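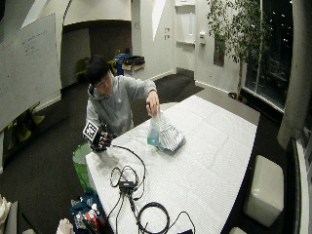 Bottle and striped cloth in a clear bag.

Wednesday, 31st May

I promised in December that I would write about the theater again when I had something to tell, and then I did not go to the theater for five months. Last week I went two times to the same show, so I think the promise is now paid with interest.

The show is called Skallia. It is a dance piece with live music, made by a small company from Sandberg, and it played for four evenings in the Vandum Playhouse. I must explain for those who do not live here that the Playhouse has 218 seats, and that on an ordinary evening a big part of them are free and you can put your coat on the chair next to you. For Skallia I could not do this. I held my coat on my knees both times.

I did not know much before I bought the first ticket. The poster showed only the title, in gray letters on gray, and I believed it was a concert of folk songs. My neighbor believed it was a play about fishing. We were both a little bit right. The story, as far as I can follow it, is about an island where the ferry stops coming in winter, and the people who live there must pass the time with one another. There are nine dancers and four musicians. Nobody speaks until the last ten minutes, and then one dancer says a list of names of boats, very quietly, while the others move very slowly to the back of the stage.

The first evening I was in row C, on the left side. This is too near. I want to say it clearly because the website of the Playhouse sells row C as "premium" and it costs more than row K. From row C you see the feet only when somebody is at the front, you hear the breathing of the dancers (I liked this, but my neighbor did not), and the big wooden ramp in the middle of the stage hides the cello player completely. I knew that there was a cello only because I heard it. In the second half there is a long scene where all nine dancers lie on the ramp and roll down it, one after another, and go around behind and come up again. From row C it looked to me like disorder, people and elbows everywhere. I thought: they have not rehearsed this part enough.

So I went home and I was not satisfied, with the show or with myself. I kept thinking about the rolling. On Friday I looked at the website and there was one ticket left for the Saturday, row M, near the middle, with a warning about a pillar. I took it. The pillar is thin and if you sit straight it covers only the emergency exit.

From row M the rolling scene is a wave. I don't know how to say it in a better way. The dancers are the water and it comes down the ramp in a rhythm, and each time it comes a little faster, and the drummer follows them - or they follow the drummer, I could not decide. The elbows that I saw on the first evening are the foam. I was ashamed that I had thought the word "disorder". A woman beside me had her hand over her mouth during the whole scene.

I have also to write about the music, because I studied it when I was young and my friends expect it from me. The four musicians play violin, cello, a small organ which you pump with the foot, and drums. The program says the melodies are all new, but I would have believed that they are two hundred years old. The first song has only five notes in it, and it comes back at the end of each part with one note more. I counted eight notes at the end, then I was not sure and counted again on Saturday, and it was eight. What I did not like is the sound in the loudspeakers. The Playhouse is small and an organ like this is strong enough without help. On the Thursday it was too loud for the violin, and in the quiet solo near the middle I could hear a hum the whole time. On Saturday the hum was gone. Perhaps someone complained, perhaps it was me and my bad place in row C, close to the loudspeaker.

The light was very good. Most of the evening it comes from the side, low, as in winter, and it is almost never yellow. There is one moment with a warm light, when a door opens in the back wall and you see for a few seconds a kitchen with a table and a lamp. Then the door closes and it does not open again. I waited for it the whole second half. On Saturday I knew that it would not open and I waited anyway.

I must be fair and write what is weak. The first part is too long. There are three duets one after another and the second one does not bring anything which the first one has not already brought. In the third duet the two dancers use a rope, and the rope was a problem on the first evening, it got caught at the corner of the ramp and one of them had to free it with her foot. She did it so well that I thought it belonged to the dance, until I saw on Saturday that it does not. The costumes are all thick wool sweaters, and I understand the idea, but for almost two hours I was warm only from looking at them. And the program costs as much as a coffee and a cake and has six pages, of which two are advertisements for a kitchen shop.

A few words about getting there, as I am always asked. From the station you take bus 22 to the stop Old Mill and then walk back in the direction you came from, because the bus goes past the theater and does not stop. The last bus leaves very soon after the applause. If the dancers come out for a fourth bow you will have to run, and on Saturday they came out for a fifth. I did not run. I walked home along the canal, which takes almost an hour, and I was singing the song with eight notes under the bridges where the sound is good. A man with a dog said good evening to me in a very careful way.

I have thought on this walk about why I go so seldom. When I moved to Vandum I did not understand enough of the language for the plays. I went once to a comedy and laughed always one second after the others, and I found this so tiring that I stayed at home for a long time. Dance was not an idea that I had. In the town where I grew up dance meant either weddings or ballet on television on the holidays, with swans. It took a gray poster that I misunderstood to bring me to a piece where I needed no words, apart from the names of the boats, and nobody in the room understood those better than I did.

The company goes next to Bamell, where they will play in the big hall for up to 344 people. I am curious how it will be there, and also a little afraid for the piece. In the Playhouse you can hear the wool sweaters on the wood when they roll. I don't think you will hear this in Bamell. But the ramp will have more space, and maybe from the balcony you can see the pattern on the floor that my neighbor's cousin told us about, painted in white lines, which from the stalls is not visible at all. If somebody reads this and has a place in the balcony, please write to me what the lines are.

I have kept both tickets and put them in the tin with the others. Next month the Playhouse has a choir, and after this an evening of short plays by students, and I have taken a ticket for the students. Row M, the same seat. I will bring a thinner coat.

3 comments

Reader in Bamell
Thank you for this! We have tickets for the hall, balcony, second row, bought before I knew anything about the show. I will look at the floor for you. Do you think it is all right for a child of ten? She likes music but she does not like it when it is dark.

The author
She will manage, I think. It is dark only at the beginning, for perhaps one minute, and then the violin starts. The first part can be long for her. And yes please, write me about the lines.

Anonymous
I was there on the Thursday too and the hum was real, it was not your seat. We sat in row J and my husband talked about it all the way to the car. I have to disagree about the second duet, for me it was the best of the three. Row C is a scandal, I have written to them about it before.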